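Visit report: Roltov open day, simulation and service workshop

The morning part of the programme was given over to the Skuner cell, a single arm and gripper that is prepared on a simulated kitchen before anything is tried on the real bench. I went mainly to find out how the simulated cell is looked after, as we have had trouble keeping ours in step with the hardware. Ulla Lie, who maintains both versions, took the group through it.
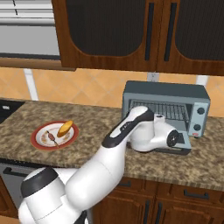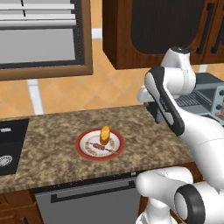
Two rendered views of the simulated kitchen, with the arm, the toaster oven and the red-rimmed plate.

The software is called Nirnico and runs on an ordinary workstation under the desk. The cell is stored as a set of files: one for the arm, one for the gripper, one for each fixed appliance and one for each loose object. Each file carries its own revision number. A change to the real cell must be entered in the matching file before the next run is allowed, and the start-up check refuses to load the cell if the revision numbers do not agree with the bench log.

Base position is the figure that causes most of the work. The real arm stands on a steel plinth that is taken out for cleaning, and it never goes back in quite the same place. After refitting, the arm is moved by hand to 3 reference pins on the bench and the joint readings are saved. Nirnico works out the new base position from these and moves the model to suit. If the correction is more than 2 mm the plinth bolts are slackened and the job is done again. We watched one full pass, which needed a second attempt at the middle pin.

Joint friction is dealt with separately. The values supplied with the arm were found to be too low once the grease had aged, so the elbow and wrist are now measured every 526 running hours. The arm is driven slowly in both directions through each joint's range, motor current is logged, and the friction table is rewritten. Old tables are kept. Lie showed the wrist readings from December onwards, where a slow rise ended in a sharp step. The cause was a worn seal. It was replaced with a Spanos part and the readings came back down.

Contact settings took up the rest of the session. Hinged doors are the awkward case: a stiff contact makes the fingers chatter against the handle, and a soft one lets them sink into it. Their answer is a separate setting for each door, found by trial and written in the appliance file with the initials of whoever changed it. Skewers and other thin items have a simplified collision shape, with the detailed shape used for display only. I asked whether this affects the grasp. It does near the tip, and grasps there are excluded.

Before a new revision is released the cell goes through a regression set of 3,568 runs, left overnight. Failures are sorted by the joint or contact that first went out of limits. A revision with a new type of failure is held back even when the total has fallen.

Points to take up with our own workshop:
Revision check at start-up, tied to the bench log.
Reference pins. Ours are too close together.
Friction tables kept by date and not overwritten.

Still to be obtained from Roltov: the drawing for the pins, and the drive speed used in the friction test.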